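Unit 4: Celebrity Endorsement and Fan Communities
Course handout - Introduction to Entertainment Marketing
Instructor: Princess Dizon

Reading before class: course packet, sections on endorsement contracts and audience research. Students should bring their annotated copy of the Flulari case.

4.1 Scope of the unit

This unit examines the relationship between a brand, the performer it hires, and the fans who follow that performer. In most endorsement agreements only the first two are parties to the contract. The third group signs nothing, yet its purchases are often the main value the brand expects to receive. Students should keep this imbalance in mind when reading the cases.

4.2 Terms used in the unit

Endorser: a performer who lends a name, likeness or voice to a product for an agreed period.
Exclusivity clause: a promise by the endorser not to appear for competing products in the same category.
Morals clause: a provision allowing the brand to end the agreement if the endorser's conduct harms its reputation. Some contracts now include a matching provision in favor of the endorser.
Fan project: an activity planned and paid for by fans, such as a birthday display or a group purchase.
Purchase-linked event: a promotion in which entry depends on buying the product.

4.3 Case one: Flulari

Flulari, a maker of hand creams, engaged the five-member vocal group Brititz for a term of nine months. The agreement covered print images, two short videos and one signing event. Entry to the signing was by drawing, with one entry for each boxed set purchased. The company announced 120 places.

Three days before the drawing, the company reduced the number of places to 40 and cited the size of the venue. Sets already opened could not be returned. Fan accounts collected 428 receipts and published a summary of them together with a request for refunds. The company replied after almost 40 hours, and its statement thanked customers for their enthusiasm without mentioning the receipts.
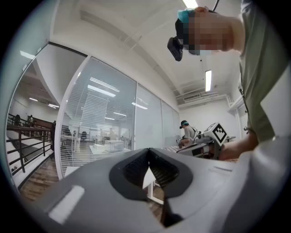
The group's agency was in a difficult position. It had approved the promotion in general terms but had not been consulted on the change. Its own statement, issued the following day, asked for patience and confirmed that the members would attend. Many fans read this as support for the company, and criticism that had been aimed at Flulari began to reach the performers as well.

In his commentary on the case, Raphaël Pruvost argues that the reduction itself did limited damage. He places greater weight on the tone of the first reply, which treated a complaint about money as a display of affection. Students may disagree with this reading but should be prepared to say where the evidence points elsewhere.

4.4 Case two: Vanags

Vanags, a footwear company, ended its work with the actor and singer known as Siston at the close of a one-year term in January. No dispute was reported. The company removed all images from its stores on the final day, as the contract required, and posted a short note of thanks - the note named the fan clubs that had organized store visits. Sales in the category fell afterward, but the brand's standing in fan surveys did not.

Compare the two cases with attention to timing, the choice of spokesperson, and the wording used to address fans.

4.5 Written assignment

Draft a public statement on behalf of Flulari, dated to the morning after the change was announced. The statement should cover refunds, the revised number of places and the role of the agency. Attach a one-page memorandum explaining which contract terms limited what could be said.

Submissions are due at the start of class on 2 Oct 2024. Late work is accepted only with prior written permission from the instructor. Sources are to be cited in the format given in the syllabus, and screenshots of posts must show the date of posting.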